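Folding Tips From Our Robotics Club

Our student club spent most of July teaching a folding program to handle laundry, and we got hooked! You learn a surprising amount about sweaters when you can only touch them with two skinny fingertips. These are the habits that stuck, for the Paewai project and for our own closets.

Tip 1. Fold on the bed
A quilted bedspread beats a slick table. The knit stays put while you work, and you can come at it from either side. Smooth the quilt first, then lay the sweater down and bring the sleeves in across the body.
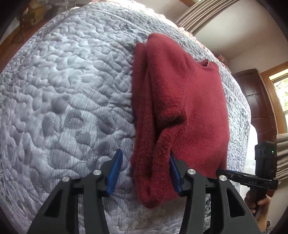 Tip 2. Open wide, then close
Beginners nibble at the top layer and leave the rest behind. Open the jaws well past the thickness of the fold, get one pad on each side, and squeeze slowly. Same with your hands: thumb under, fingers over, all the layers at once.

Tip 3. Start at a corner
Bottom corners are the best handles on any sweater (collars stretch, so leave them alone). Pinch the corner, lift it a little, and let the fabric hang before you carry it across.
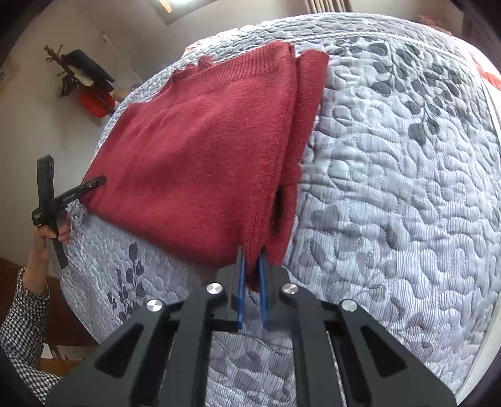 Go slow on the way down, too. If you drop the flap from high up it lands crooked, and then you're tugging at it and the whole thing creeps sideways. Lower it until it touches, then let go.

Tip 4. Log every fold
We have 1187 good folds saved so far, out of 3889 tries, and the bad ones get a note as well. Sessions run 30 minutes, Sunday afternoons, with a partner. Swap sides halfway so your wrists get a break!

Next up is fitted sheets. Wish us luck.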